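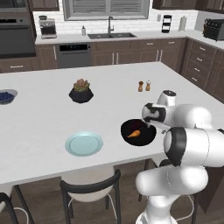
Plating task in the sim kitchen: carrot in the pan, plate still empty

felley_line2
We run the prep kitchen at Felley and they are putting an arm on the plating station in March. Before that, everyone on the station spends 2 weeks reviewing simulator runs and marking the bad ones. I used to plate. Now I sit at a screen and type notes. Has anyone else been through this? Does the job come back after?

mthorsen
It came back at my place but smaller. Same pay grade, fewer hours on the line. Ask about hours now and get it in writing.

Anayeli Cisneros
I'm a shift lead at Bernau and we did the review phase last year. I'd push back a little on mthorsen. Our hours stayed the same, the work moved. Two of my people went to receiving and one does nothing but resets and exceptions. What changed most was breaks. The arm doesn't stop, so breaks got staggered and people quit eating together.
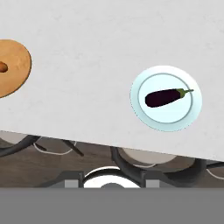

Eggplant on the plate, bagel still on the counter

felley_line2
Staggered breaks hadn't come up. I'll ask. The one above I passed for placement, then my supervisor sent it back and said I should have flagged the stem being over the rim. There is nothing about rims in the sheet we were given.

katzenjammer
That's normal. The sheet gets written from your notes. Keep a copy of what you send, you are writing their manual for them and you should be paid for it.

mthorsen
Agree on that part. We got a 90 cent differential for review work, but only after we asked.

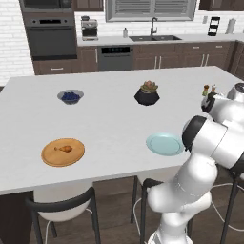

felley_line2
No differential here so far. The quota is 10 runs an hour, which is fine for the short ones and silly for anything with more than one item to move.

pdq_rick
I'll be the bad guy. Plating wrecked my wrists and I was glad to hand it off. Some of you talk like the old job was great.

Anayeli Cisneros
Rick, both can be true. My wrists are better too. I'd still like to have been asked before the schedule went up.

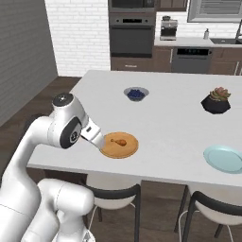

Drumstick run, fingers at the left edge of the plate

felley_line2
Put this one down as "unsure" and it counted against my quota. Meeting with the manager is 31st August. I have hours, breaks and the differential on my list.

mthorsen
Add who gets called when it stops at night.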